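4. Working rules for handheld gripper sessions

4.1 Why we wrote them down

When I started recording demonstrations with handheld grippers, I assumed the rules would take care of themselves. We had a risk assessment for the robot cell, we had a consent form, and we had a one-page sheet taped to the door that said to keep the floor clear. That felt like plenty. Then Yaryna Hladun joined the project and asked me a very simple question: which of these documents applies to a person who is holding the gripper in her own hand? I went and looked, and I couldn't find a single line that did.

The robot cell document talks about speed, separation distance and who may press the reset button. None of that means much when the thing moving the jaws through the air is somebody's arm. The consent form talks about data. The sheet on the door talks about the door, more or less. So for our first batch of recordings we were working on habit, and everybody's habits were a little different. I liked to lay my objects out before I picked up the grippers. Yaryna liked to pick up the grippers first and have someone else lay out the object. Neither of us had written down which it should be, and when we compared our recordings later we could tell who had been working from the first few seconds alone.

We ended up with 18 rules, which we call the Grarken list after the room where we drafted it. I won't go through all of them (the full list is in the supplement), and a good number are so dull that I would be embarrassed to spend journal space on them. In this section I want to talk about the ones that changed how a session runs, and about a couple that we got wrong the first time.

4.2 The work surface

The rule that caused the most arguing was the one about the surface. Our first draft said only that the surface should be "clear and stable." Everyone agreed with it and everyone read it differently. One person took clear to mean that only the object being handled could be on the table. Another thought it was fine to have a container next to the work area as long as nobody bumped it. I was in the second camp, mostly out of laziness, I admit.

The version we settled on splits the table into a work area and a side area. The work area has a border that the operator can see without moving her head much, and it holds the object for the current task and nothing else. The side area can hold containers, but they stay put between the start and the end of a recording. If a container has to move, the recording ends first. We also ask that the work area contrast with the object wherever we can manage it, so that a person reviewing the footage can follow thin parts such as wire, cord or the edge of a cloth. Figure 4 comes from the garment handling set. 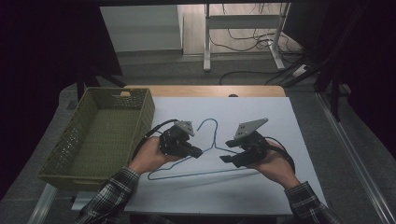

Figure 4. Two-handed work on a hanger under the surface and cable rules.

Thin objects gave us more trouble than heavy ones, and I did not see that coming. A heavy box tells you pretty quickly if your grip is poor. A thin wire thing lies nearly flat, and the operator tends to go at it from a low angle with both hands at once, so the question becomes how close the two tools are allowed to get to each other. The dark wire hanger in Figure 4 is a good case, with one gripper on each side of the hook and the two of them facing each other across it. Our first rule for this set a fixed minimum gap between the jaws, and it was useless. Nobody can judge a fixed gap while also trying to pick something up, and half the tasks we care about need the tools to come close anyway. Rule 9 now says that the two grippers may approach each other only with the object between them, and that the operator says "closing" out loud before either set of jaws shuts. It sounds silly the first time you do it. By the second session I had stopped noticing.

The white board under the hanger comes from the same round of edits. We had been recording thin objects straight on the tabletop, and reviewers kept marking clips as unclear. A plain board gives the work area its border and the contrast in one go, and it can be wiped down or swapped in no time. Rule 6 asks for a board like this for any object thinner than a pencil. I would rather have a rule with a pencil in it than a rule with a number that people have to look up.

4.3 Cables and sleeves

I lumped these together in the list because they fail in the same way. Something soft and loose gets somewhere it shouldn't be, and the operator doesn't feel it through the tool.

For cables, the rule is that each one leaves the gripper toward the operator's side and has enough slack for the full reach of the task. Before the first recording of a session the operator does what we call a reach check, which means moving both hands to the far corners of the work area and back with the jaws open. If a cable drags across the object during that check, it gets rerouted. We don't specify a cable length. We tried that in an early draft and found that people of different heights needed different amounts of slack, and the shorter operators were stuck with loops hanging into the work area.

The cables on the floor are a separate matter and I have to say our own rooms are not the best advertisement for the rule. Rule 13 says that floor cables must stay out of the place where the operator stands and out of the path she takes to get there. It does not say that the rest of the floor must be tidy. Boersma, the contractor who reviewed our draft, wanted it to. We went back and forth over this for a while. My own view is that a rule people ignore every day does damage to the rules beside it, so I would take the narrow version that gets followed. I understand the other side, and a group with more storage than ours could go further without much pain.

Sleeves took one sentence. Cuffs are fastened or rolled so that they stay clear of the jaws and the trigger. We considered asking for bare forearms and decided against it, partly for comfort and partly because we want recordings of people dressed the way people dress. Rings and bracelets come off. Gloves are allowed only if the operator did the reach check with them on.

4.4 Starting, stopping, and breaks

Every recording has a named start pose and a named stop pose. For two-handed tasks both are the same: jaws open, both tools visible, no contact with the object. An operator can stop at any time for any reason and doesn't have to give one. We put that near the top of the list, and we say it out loud at the start of each session as well, after a new operator told us she had kept going with a sore thumb because she thought stopping would ruin the batch. It would have cost us one clip.

A session block lasts no longer than 30 minutes and then there is a break with the grippers set down. Blocks can be shorter, and for fiddly objects they usually are. I was the one who pushed back on this at first, since setting up again eats into the day. Then I did a whole afternoon of cord and wire tasks myself, and my hands made the argument for me. Holding a tool by its handle is tiring in a way that doesn't show up on the footage until the movements start getting sloppy, and by then you have been collecting poor examples for a while.

Bad attempts are kept. Rule 16 is firm on that point. If the object slips or an attempt is abandoned, the operator finishes in the stop pose and marks the clip as failed with a short reason from a fixed list. Earlier on we let operators delete clips they didn't like, and I still regret it. We lost a lot of useful information about which objects are hard, and we also made people feel that a dropped object was something to hide.

4.5 How the rules held up

We checked the list against 264 recorded sessions from the Sesow and Zumotov parts of the study. A reviewer who had not run the session went through each one with the list in hand and noted every rule that was broken. I reviewed sessions too, though never my own.

The surface rules did well once the boards were in use. Most of the breaks we noted under that heading were containers nudged during a recording, and the operators had usually caught it themselves and marked the clip. The spoken "closing" rule did less well when people worked alone. Operators would say it faithfully with a colleague in the room and drop it when there was no one to hear, which I suppose is human. Yaryna thinks the rule should be required only when a second person is within reach of the table. I think the pause it creates is worth having either way. The text in the supplement carries her wording, with mine as an option.

We dropped 2 rules from the draft after the review. One asked operators to write down the room temperature, and we had never once used the figure. The other asked for a fresh photo of the whole room before each block, and it produced a big folder that none of us opened. If you adopt the list, I'd suggest doing the same kind of pruning after your own first month of sessions. Keep a note of what you removed and why, in the same file as the rules, so that the next person to join doesn't put it all back in.

A last point on versions. The list is dated at the top (the current one reads Aug 3, 2025) and each recording stores the date of the list that was in force when it was made. We added this late, and our recordings from April don't have it. For those we went back through the session notes and filled in the version by hand, with a flag to show that the entry was added afterward.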